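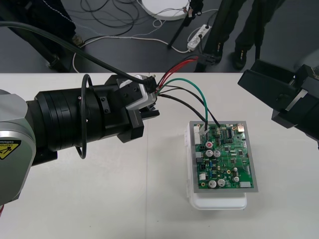 Control board in its tray, harness leads at the left edge.

**Order of connection for a board harness with mixed plugs?**

posted by bench_idell

I have a green control board in a gray metal frame, standing on a translucent plastic box so the edge connectors are at a usable height. The harness has red, black, green and white wires. Some end in plugs, some in bare or tinned tips. White sockets sit along the left edge of the board.

The Nevberg sheet that came with the harness gives a pinout but no assembly order. My first attempt went large plug first, then the small ones. The stiff bundle then pulled sideways on the left-edge header, and on Tuesday one contact read 3 ohms where its neighbor read close to zero.

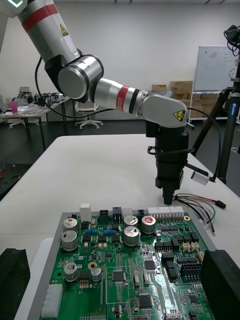
The reading changed when I moved the bundle, so I suspect the crimp or the seating and not the board. Two things I would like to know:

- Is there a preferred order for the leads?
- Should the board be clamped, or is the box enough?

---

**Paula Enache**

Small plugs first, large one last. The large plug carries the most wire, and once it is in, it decides where everything else has to lie. Work with the power off and the capacitors discharged. Measure across them — don't go by how long the supply has been unplugged.

Lay the whole harness on the table before you start and let it take its own bend. If a lead has to be pushed to reach its socket, turn the harness over and try again. Leave 43 mm of slack between the last tie and the header. Hold each plug by the housing, never by the wires, and press until the latch clicks.
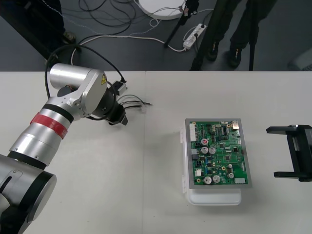

On the second point, a plastic box is fine as a riser, but it will flex and slide under insertion force. I put a thin rubber mat under mine and hold the frame with two low clamps, clear of the connectors. Support the board from below near the header if you can reach it. Bending there cracks solder joints, and a cracked joint gives the same symptom you describe.

For the 3 ohm contact, pull that terminal and look at the crimp under magnification. Insulation caught in the conductor wings is common. Replace the terminal. Squeezing it again with pliers seldom lasts.

---

**tsuchiya_fan**

had this with a Brastholm harness, just wiggled it till it read ok. been fine since April

---

**copper600**

I would not leave a wiggled contact in service. Otherwise I agree with Paula, with these additions:

1. Check continuity on the harness by itself, end to end, before it goes near the board. Flex each lead while you watch the meter.
2. Insulate any bare tips you aren't using. Heat shrink is better than tape.
3. Set the harness down with the round connector toward you and the leads fanned out by length, so none of them cross when you bring the board over.
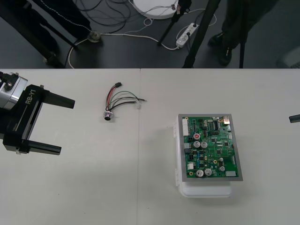 4. After everything is plugged in, measure again at the board side and write the values on the pinout sheet.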